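Geren and Ircombe Open Lunch Program for Older Residents

Free weekday meals and shared tables come to the former grain exchange in March

IRCOMBE – Catering company Geren and the town of Ircombe will open a free lunch program for residents over 65 in March, the two parties announced. Meals will be served in the ground-floor hall of the old grain exchange, a brick building put up in 1895 and used most recently for storage.

The program, called the Long Table, will serve up to 100 lunches a day. Doors open at 11:30 a.m. and food is served from noon until 1:45 p.m. Residents do not need to show proof of income. They can sign up in person at the hall or by phone through the town clerk's office.

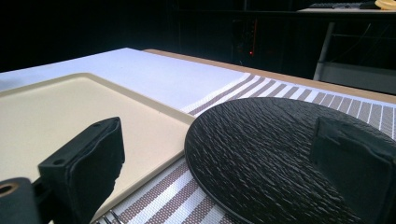
Geren has run school and hospital kitchens in the region for many years, but this is its first program aimed at older adults living at home. The company will cook the meals at its own kitchen and bring them to the hall each morning. Menus will change every two weeks. A soup, a hot main dish and fruit will be offered every day, with a meatless choice and a low-salt choice.

"We heard from a lot of people who cook for one and have stopped bothering with lunch," said Rosalba Cirillo, program director at Geren. "They told us they wanted a proper meal and somebody to eat it with. We planned the hours and the seating with that in mind."

Seating and Table Service

Guests will be seated at shared tables, and food will be brought to them. Geren dropped an earlier plan for a self-serve line after talks with residents who use canes and walkers. Anyone who wants to sit with a friend can ask at the door. 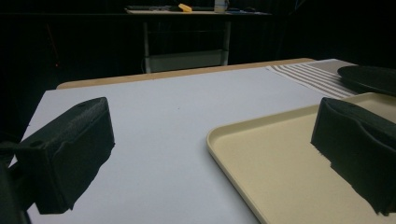
A cream-colored tray with rounded corners and a raised lip.

Lærke Bach, an occupational therapist who advised on the table settings, asked Geren to look closely at how dishes and flatware feel to people with a weak or painful grip. Guests can ask for a different handle or a deeper bowl at any meal.

"A fork that is hard to hold can be enough to make a person eat less," Bach said. "It is a small thing to get right and it costs very little."

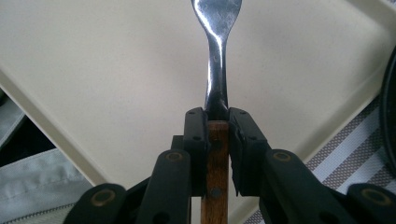 Polished metal and a reddish-brown wooden handle.

Funding and Transportation

The town will cover the rent and heating of the hall for the first year. Food and staff costs will be shared between Geren and a grant from the Chaimongkol Fund, which supports meal programs in small towns. Guests who wish to give something toward the cost may do so, but no one will be asked to pay.

A minibus will make two loops through Ircombe before lunch and two after. The bus has a wheelchair lift – riders who need it should say so when they sign up. 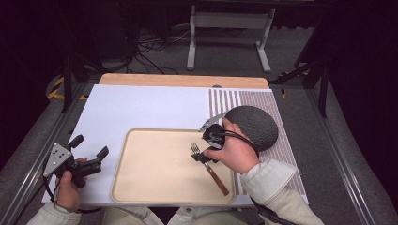
"The hall is a short walk for some people and a long one for others," said Liam Mulcahy, who manages community services for the town. "We did not want the bus to be an afterthought. The driver will wait until the last rider is inside the front door."

Sign-up is open now. Forms are available at the grain exchange, the public library and the town clerk's office. Family members and home aides may fill out a form for someone else. Food allergies should be listed on the form and can be updated at any time.

Media contact: Gearóid Geraghty, Geren communications office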